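Subject: Re: Backdrop hire and the September portrait days

Jae-hoon Yeon wrote:

> Has anyone on the list used the Fokoteck collapsible backdrops for
> family groups? I have been offered two by MacKinnon at a fair price,
> but I am worried they will be too narrow once you get past four people.
> Also, what are people charging for a short sitting this year? I was
> thinking of 82 pounds with 10 edited files, and I can't tell whether
> that is too low.

I had one of the Fokoteck ones for a couple of years. It is fine for a couple or one adult with a small child. Past four people you will be cropping tight or painting in the corners afterwards, and I got tired of doing that. The grey side also creases if it is left folded over the winter, and steaming only gets you so far.

For groups I went back to a paper roll on two stands. It is a nuisance to carry but you can pull it well forward and stand people on it. Trorance do a heavier paper that doesn't tear when children run across it. Ask for the matt one — the other has a slight sheen that shows up if your light is anywhere near the front.

On price, 82 sounds about right for a short sitting if you are doing several in a row at the same place. I wouldn't do it for a single booking where you have to drive out. Last September I did 13 families at Rotness, and what took the time was the editing. I had promised everybody 23 files, and I won't do that again. Ten is plenty, and you can sell them extra ones if they ask.

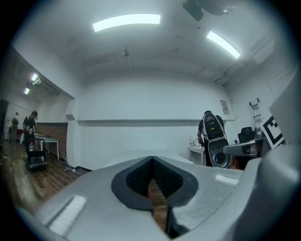
Two other things I would settle before you take bookings. Put the rain arrangement in writing, with the second date already on it. And leave a gap after every third family, as somebody always turns up late and the light goes quickly in the evening at that time of year.

If MacKinnon will let you borrow one of the backdrops first, put it up at home and stand five people in front of it. I still have a spare pair of stands if you go for the roll. They are heavy but they do lock properly, and you can have them until the end of the month.

Regards,
Graham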